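Inspection checklist: Provilance kitchen simulation kit, trial licence, July

What we're checking is whether the countertop pack is fit for rehearsing pick-and-place jobs before we let anything move in the Allbridge test kitchen. Mark each line P (pass), F (fail) or R (recheck). Comments go straight under the line, and please do write them – the last kit came back with ticks and nothing else.

## A. Before loading

- [x] **P** Licence file matches the machine it's installed on
- [x] **P** Speed limit set in the arm profile, not left at default
- [x] **P** Stop key works with the simulator window in the background

 *Tried it from the browser, the editor and the log viewer. Lovely. Our old kit ignored us in two of those.*

- [ ] **R** Load time under 40 seconds

 *It took 32 on the big desktop and 477 on Kamrul Cassim's laptop. He would like a new laptop.*

## B. Counter and objects

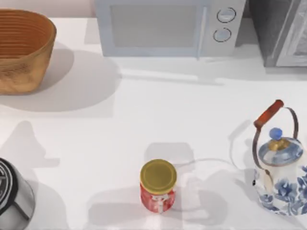 *Checked by Moushumi Sheikh, comments by Iresha Akanda*

- [x] **P** Objects rest on the counter at start-up, none dropping or sliding

 *Watched it for 245 steps with the arm parked. Steady as anything.*

- [x] **P** Free space in the middle of the counter for a first move

 *Loads of it. You could teach a complete beginner on this layout.*

- [x] **P** Shadows on and soft-edged

 *I'm very taken with these! They overlap across the white worktop the way they do under our own lights, and that's just what tripped up our object finder last spring. Keep them on for every run.*

- [ ] **R** Kettle handle has its own collision shape

 *The orange-red grip is modelled properly and so is the thin metal bail, but the collision view puts one fat block round the lot. A gripper can't get under it. Asked Provilance, and Gangadharan Achari there sent a patch the same afternoon. Not yet installed.*

- [x] **P** Jar lid separate from jar body

 *Yes, and it unscrews. Small thing, made my day.*

## C. Basket

- [x] **P** Basket is hollow in the collision view
- [x] **P** Rim stops an object pushed sideways at low speed
- [ ] **F** Basket contents listed in the run log

 *The log gives "basket" and stops there. If something is left inside, whoever reads it later won't know. Until it's fixed, save a top view with each log and look at it before signing off.*
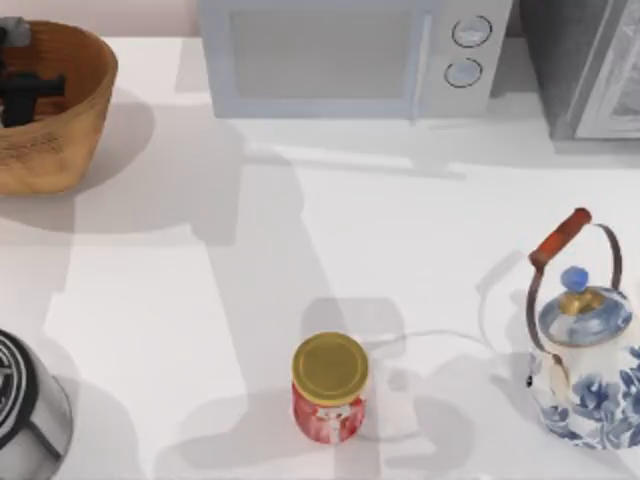
*Section C, top view. Black T-shaped object in the basket.*

- [ ] **R** Thin items have a safe contact setting

 *Try cords and cloths at the slower step rate first. Rokeya Haque has the settings sheet.*

## D. Sign-off

- [ ] Patch installed and kettle line repeated
- [ ] Log problem reported, with the top view attached
- [x] Arm profile backed up to the shared drive

Overall from me: a really good kit, and the most fun I've had with a checklist. I'd happily use it for basket and jar work now. Kettle work waits for the patch, and real-arm trials wait for a second signature – Moushumi or Rokeya, please.

I.A.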